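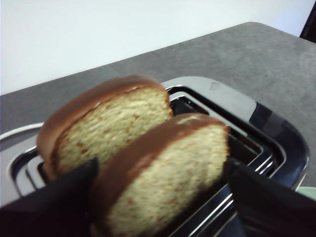 3 min read

Skanov two-finger gripper kit, tried out on my home-built arm

I've been building a robot arm at home since January, mostly in the evenings and mostly instead of things I should be doing. The arm came together fine but the hand I'd made for it was dreadful, a pair of flat jaws that squashed anything softer than a tin of beans. So I gave in and bought the Skanov kit, the one with the long tapered black fingers, and I've been using it on kitchen jobs ever since. Toast, mainly! I set myself toast as the goal at the start and I'm too stubborn to change it now.

First, the build. You get the fingers, the motor block, a bag of screws and a folded sheet of instructions which is fine up to step six and then goes a bit mad. The drawing for the linkage is printed the wrong way round (I checked against the parts three times before I believed it), so I had to take one side apart and start again. If you've put together flat-pack furniture you'll cope, but set aside a whole evening. The whole thing weighs 267 grams on my kitchen scales, which my arm can lift without complaining, though I did have to slow the elbow joint down a touch.

The bolt pattern didn't match my wrist, so I needed an adaptor plate. Justside sell one and it fitted first time. Annoying to pay extra, mind you, when the kit already costs 400 pounds.

Now, bread. I thought a floppy slice would be the hard bit, and thin white sliced is still hopeless, it just bends and slides out. Thick brioche-type slices are much better. There's enough crust to press on from both sides and the crumb springs back a little, so you can keep the grip quite gentle. I did 70 practice goes at lowering bread into the toaster and wrote them all down in a notebook like a proper scientist. The first lot were a mess, nearly all because I had the wrist angle wrong and the bottom corner caught on the rim of the slot. Once I'd sorted that, most went in.

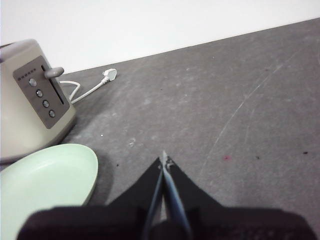
Fine work is where the kit earns its money, I think. My old jaws met along a big flat edge, so prodding anything small was pure luck, and the wrist camera couldn't see past them anyway. The Skanov fingers close to a narrow point and I can see over the top of them to whatever I'm aiming at. On my toaster that means four round buttons and a lever knob sticking out of its long slot, all on the one panel, and I can now line up on a single button without fretting over its neighbours. The lever is another matter – it wants a firm push straight down, and the fingers flex more than I'd like.

Other grumbles. The software that comes with it is basic, and I ended up using the Yüksel driver, which took me an afternoon to set up but lets you limit the squeeze properly. One of the screws on the left finger works loose if you run it for long, so put a dab of threadlock on it. And the motor whines. My cat leaves the room.

Would I buy it again? Yes, for soft or awkward stuff, if you've already got an arm that behaves itself. For picking up heavy mugs I'd look for something stiffer. I'm going to try crumpets next, and if the lever still won't play I'll print a stubbier pair of fingers over the winter and post the files.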